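Two Hands, One Marker: The Case for Teaching Robots to Take Their Time

Putting the cap on a marker is a chore most children have mastered before they start school. For a pair of robot arms it remains a demanding test. The parts are small, the fit is tight, and each arm must hold its half of the task steady while the other moves.

The Catterall project, begun in April, set out to learn how much human demonstration such a task requires. Operators guided the two arms through 400 complete episodes, and a control policy was then trained on the recorded joint positions and wrist camera views. No rules about markers or caps were written by hand.
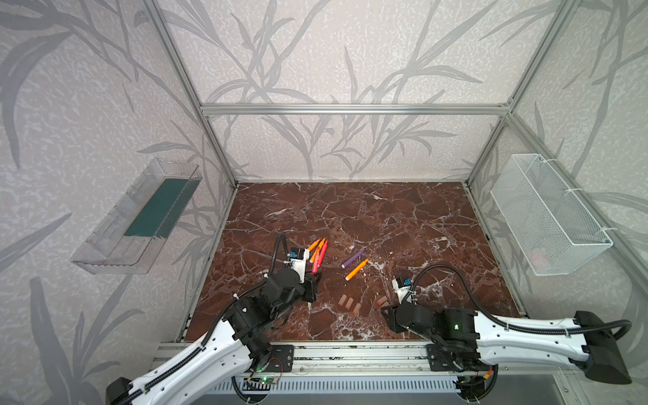

Markers and small cylindrical pieces on the work surface of the two-armed cell.

The central question was one of timing. Earlier policies at the laboratory predicted short bursts of motion and then looked again. They were quick to correct an error, but the arms tended to fall out of step at the moment of contact. The new method, named Zusetti, plans 50 steps ahead for both arms together and shortens that horizon as the grippers draw near one another. 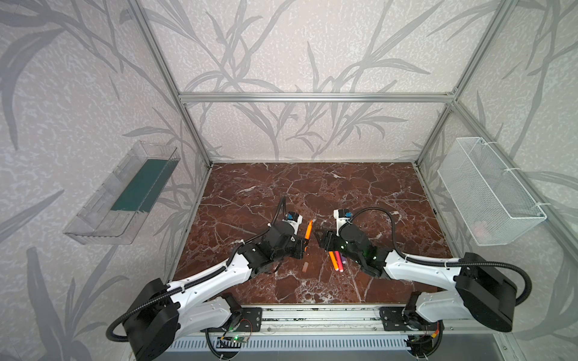

Words by the Research Communications Office, Clavov Institute
5 Aug 2024

The facing grippers mark the stage at which the change of horizon matters most. With an orange marker near the left jaws and the right gripper close by, a few millimetres of drift can spoil the alignment, and neither arm can correct it alone.

Across 710 evaluation trials, the adaptive horizon outperformed the fixed one for every marker colour in the set. The margin was widest when several markers lay close together, a condition the team had expected to favour the older method. Grasping a cap that had come to rest on its side was still the most common point of failure.

A smaller study examined operator habits. When 20 hurried demonstrations were removed from the training set, the policy's behaviour grew noticeably smoother - a finding that has since altered how new operators are trained.

The next phase will move the method to the Jandmont test cell, where the lighting and the table height differ. Results from that program will be reported separately, together with the full set of failed trials.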